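Ticket 166: Duplicate order confirmations after plugin update
Status: Resolved
Opened: February 2023
Product: Evau order module, running on Gasen hosting
Shop: Venckus (house shoes and sandals)

Problem as reported: customers get the same confirmation email 3 times. Order total is right and the card is charged once. Started after the module went to build 46. The previous build had been in place since November with no complaints.

Checked the mail log first. Three separate sends per order, each with its own message ID, so the mail server is not repeating anything. The module is asking for the email three times.

Turned off the Plurent stock sync. Placed a test order for one pair of slides. Still three emails. Turned the sync back on.

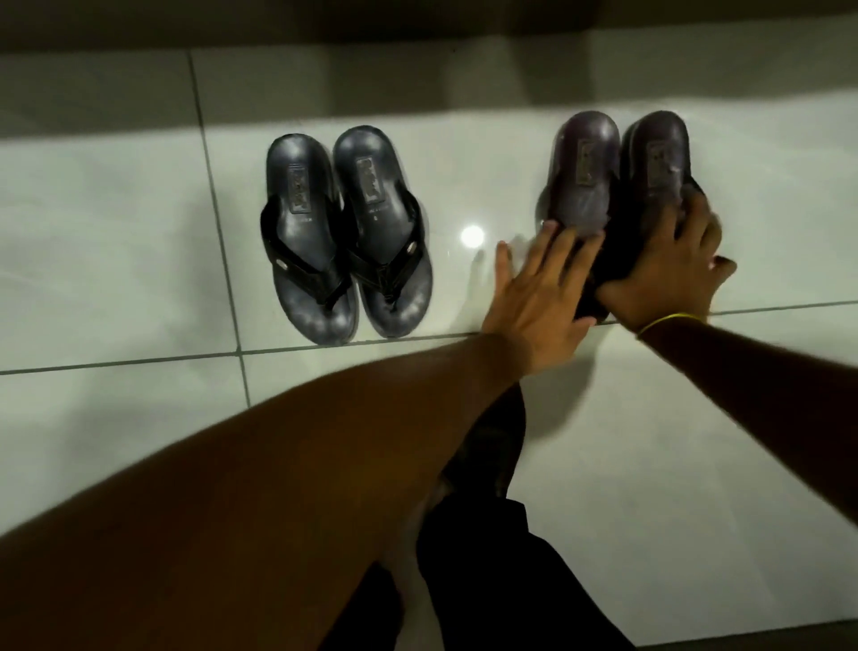
Went through the scheduled jobs. The confirmation job is listed three times with the same settings. Two of the entries were created during the update. The installer timed out and was restarted twice, and each restart added the job again without checking for an existing one.

Deleted the two extra entries and cleared the job cache. Test order sent one email. Second test order, paid by gift card, also sent one.

Shop asked for a list of affected customers. Exported from the order table: 161 orders between the update and the fix. List attached to the ticket. They will send a short apology from their own address.

One more thing found while in there. The product thumbnail in the email was pointing at the old image folder and came up blank in some mail programs. Changed the path in the template and resent a test. Thumbnail loads now.

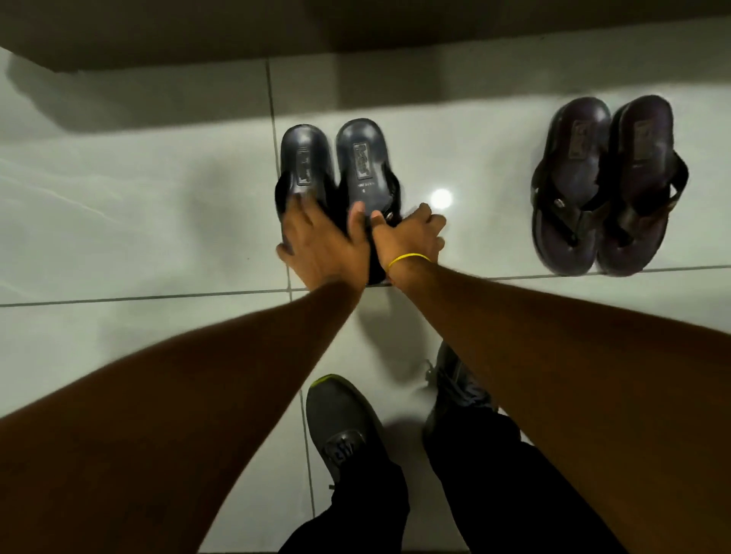

Will the extra jobs come back with the next update?
They could if the installer times out again. Raise the script time limit before you start, and check the job list when it finishes.

Reported the missing check to Evau. Closing.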